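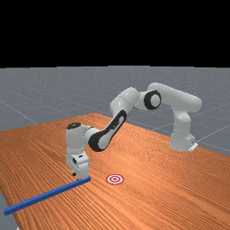 Posted in: Out and About / Lab visits

Robot lab open day, Harnska, 10/14/24

Quick write-up before I forget it all. Notes done on the train, on my knee, so forgive the gaps.

Got there late. The bus from the station doesn't stop at the main gate any more, it stops at the far side of the sports field, and there was a queue for badges. Missed the welcome talk. Was told by a man in the coffee line that I'd missed slides about funding and a map of the car park.

What I came for was the Natel session, upstairs. Natel is the name of the project, not a robot, which confused half the room. It's a way of training an arm to push things about on a table in simulation, and then asking it to do the same with a real arm and real objects. Pushing and sliding, mostly. Picking up comes later, if the money does.

Ornella Farina ran it. She's been on the project since May. Very fast talker, good at stopping when she saw blank faces. She had the simulator open on the big screen the whole time and just worked in it live, no polished video, which I liked a lot.

The task first. There's a simulated white arm, seven joints, on a wooden table, and a long thin blue bar, and a red and white target like a tiny archery one printed flat on the table top. Bar has to get to the target. That's it. Behind the table nothing, grey floor with grid lines and then black. Someone asked why it looked so bare and she said every extra thing in the world costs time to compute and they'd rather spend it on the contact.

Contact was the word of the afternoon. I wrote it down about nine times on one page.

Why a bar? I'd assumed a cube, all the demos I've seen use cubes. Her answer: a cube forgives you. Push a cube a bit off centre and it turns slightly and still goes more or less where you wanted. Push a long bar off centre and it swings. The far end goes one way while the near end goes the other, and the middle of it barely gets anywhere. And where the middle sits depends on how the weight is spread, and the arm isn't told that. She did it on the desk with a ruler and one finger and it was the clearest bit of the day. Try it. Push near the end, then push at the middle, then try to get the ruler onto a coin using only the end. Infuriating.

So, the method, as far as I followed it. Apologies to anybody in the field.

The usual way is to train the arm on thousands of versions of the world, with the friction and weight changed at random each time, so that the real table is hopefully somewhere in the mix. Works, but you get a cautious arm. It learns a sort of average push that's never very wrong and never very good.

Natel does that for the first stage and then adds what they call a probing step. Before it commits to anything the arm gives the bar a few small nudges, watches how it moves, and makes a guess at friction and balance. The guess goes into the second stage, which plans the proper pushes. If the bar then does something the guess didn't predict, it goes back and nudges again. It's four nudges at present. They tried 10 and the guess hardly improved, and the bar had wandered so far by then that the job had got harder.

I asked if the nudges were scripted. No, learned. It gets rewarded for nudges that tell it something, even if the bar ends up no closer. Took me a minute. It is being paid to be nosy.

Then results. She ran 500 trials for each method in the simulator, same starting positions, and showed them as two clouds of dots round a target. The average-push version was a wide smear. The probing one was a much tighter clump, with stragglers. I didn't get the numbers down, the slide went by too quickly, and she said the paper isn't out so please don't quote them anyway. Fine by me.

She spent longer on the stragglers than on the clump, to her credit. 26 of the 500 went badly wrong, and she'd looked at every one by hand. Most were the same thing. The bar begins close to the table edge, the arm wants to nudge from the outside, there's not much table to work with on that side, and it either gives a feeble little tap that teaches it nothing or sends the bar off altogether. The rest were a mix. A few were plain simulator trouble, gripper finger sinking into the bar for an instant and then the physics spitting it out sideways. We got to see one of those. Big laugh. The bar left the table like a dart.

Someone near the front (from Carbone, I think, going by the lanyard) pushed her on that. If the simulator can't get contact right, why believe any of it? Fair question and she didn't dodge. Said the simulator is wrong in ways they know about and wrong in ways they don't, and the probing step is partly a hedge against the second sort. The arm isn't relying on the simulated friction being true, it's relying on having learned how to find out. He didn't look fully convinced. I was about two thirds there.

Another question, from a student: why not just pick the bar up? There's a gripper on it. Because plenty of things you'd want moved are too wide or too heavy or too flat to grip, and the bar stands in for them. Gripping would be cheating for this test. The fingers are there because that's the hand the arm comes with and the follow-on work needs it.

Real arm. This was the bit I'd been waiting for and it was short. Next room along, behind a rope. We were let in ten minutes before the end, and it did three runs. First one, lovely, several nudges and then two long confident pushes and a small correction. Second one stopped dead halfway because someone's coat had gone over the rope and tripped the safety stop. Third one ended a good hand's width off the target and then just sat there, satisfied, I suppose. Ornella said the camera overhead had lost track of one end of the bar. In the simulator it's simply told where the bar is, exactly, all the time. In the room it has to look. That gap is as big a problem as the friction one and they've only just started on it.

Worth saying that it's slow. In the simulator they speed everything up so you get used to a quick arm. In the room I could have eaten a sandwich between pushes.

Other stuff, quickly.

Hanon stand downstairs, soft grippers, you could put your hand in one. Feels like being held by a rubber glove. Long queue of kids, rightly.

There was a talk on warehouse sorting that I walked out of. Sales pitch.

Poster hall very hot. Good poster on teaching arms to wipe tables, which has a lot in common with the pushing work, and the two groups hadn't met till that morning despite being on the same corridor. They were swapping emails when I left.

Food: soup gone by one. Bring your own.

Getting there if you go next year: take the train, not the bus, and walk up past the allotments. Badge queue is much shorter at the side door. Upstairs sessions need booking on the day, at the desk by the lifts, and Natel filled up in minutes. I got in because a couple in front of me gave up waitng.

What I'd like to see next time is the edge cases fixed, and the same thing with an object that isn't a nice straight bar. She mentioned an L shape. Also something with a loose weight inside, so that the balance moves while you push it, at which point I think four nudges won't get you far and I said so. She wrote it down! Or pretended to.

Will add the link to the paper when there is one. If anyone else was in the room and got the real figures off that slide, keep them to yourself till it's published but do tell me if I've got the method wrong, I was writing standing up for most of it and my page has coffee on it were the second stage should be.

Tags: robots, simulation, open days, Harnska

This site uses cookies to remember your settings. By carrying on you agree to this. Accept | Manage

Contact | About this blog | Back to top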